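Home Blog About Archive Contact

Teaching by hand, and who is doing the work

6 min read 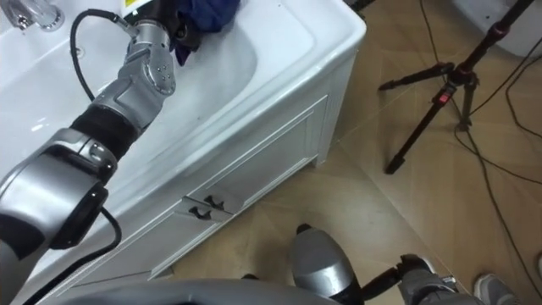

I have been sceptical about remote-controlled robot demonstrations for a good while, and a month of helping with them has only made me fussier about what I'm sceptical of. My old complaint was that a person with a headset moving a robot's arms about is puppetry, and that calling it "teaching" was a stretch. I still half think so. But I'd pictured the hard part as something clever, like planning, and most of my evenings went on things like a dark blue cloth in a white basin. The fingers have to bend round it, and a crumpled cloth never offers you the same edge twice. Your own hand sorts that out without asking you. Through the controls you have to think about it, finger by finger, and you look like a person trying to do up a coat in boxing gloves.

The job was for Zondlow, who are building up a set of household tasks. The idea is simple enough. A person drives the robot through a chore, everything the arms do gets recorded along with what the cameras see, and later a program called Plemon is trained to copy it. Do it enough times and the robot is supposed to pick up the general idea. Our target for the bathroom chore was 600 good runs. A run is "good" if the person driving says so, and I'd like you to keep that in mind the next time you see a success rate on a slide.

I kept my own notes through January. On my first evening I started 55 runs and kept 43. That sounds respectable until you ask what happened to the rest. Some I dropped the cloth. Some I got there, but so slowly and with so much dithering that Adel Abdel Hamid, who was running the sessions, told me to bin them. He's right that you don't want to train a machine on dithering. All the same, those were the runs where something went wrong and I had to work out how to put it right, and that's the very bit I'd want a robot in my own house to know. We were throwing away the recoveries and keeping the tidy ones.

I put this to Adel and he didn't disagree. He said the earlier batch, the one they called Helmy, had kept everything, and the robot learned to hover. It would get near the cloth and hang there, just as the tired humans had done. So now they keep the confident runs and hope. I don't have a better plan, to be fair to him.

The other way of doing it is to take hold of the arm and push it through the motion yourself. I had 2 goes at this on a smaller machine. It's far nicer. You can feel when the arm is straining, which the remote controls never let you feel. The trouble is that you are in the way. Your hands are in half the recording, you lean over the thing you're meant to be showing, and you use your own strength to get round problems the robot would have to solve by itself.

What bothers me most is the sameness. One room, one basin, the same few things standing on the side. People at Zondlow talk about variety a lot — move the cloth, swap the cloth, change the lights — and we did some of that. But I don't think moving a cloth a hand's width to the left tells you much about my bathroom, where there's a toothbrush mug, a plughole that sticks and usually a child's sock. A talk I watched from a firm called Stivov had the same gap. Lovely smooth wiping, in a room that had plainly been set up for wiping.

I'll carry on with it for now. The pay is fair and I've got better at the fingers. If Plemon gets tried in a house none of us has set foot in, I'd like to be there, and I'd like somebody other than the driver to decide what counts as good.

14 comments 31 shares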